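Stripping an old tower down to the board

Posted 2026-04-14

The tower came out of the Rilevthorpe office clearance in December and sat under my bench until last weekend. Black case, silver interior, tool-free latches on most of the parts. I wanted the memory and the drive out, the board inspected, and the rest sorted for recycling.

Order of work: side panel off, case flat on its side, drive out in its caddy, then RAM, then CPU. I leave the power supply for last. It is the heaviest part and the cable bundle is easier to trace while both ends are still where the factory put them. 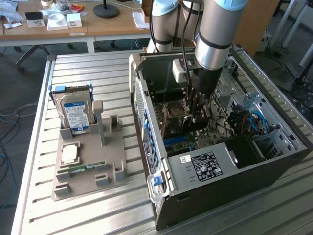 Where should the CPU go once it is out of the socket?

In a shallow recess that fits it, contacts untouched, away from anything that can slide. An antistatic clamshell works equally well.

Old thermal paste came off with isopropyl alcohol and a lint-free cloth. The drive reported 246 reallocated sectors, so it goes to the shredder at Zisico. The RAM ran 42 passes clean and goes in the spares drawer.

Gönül Kozan asked for the tray files. The pegs are printed at 100 percent infill; at lower settings mine snapped at the base. The drive slot needs a little clearance for the caddy, so measure yours first. Fan shroud and power supply next.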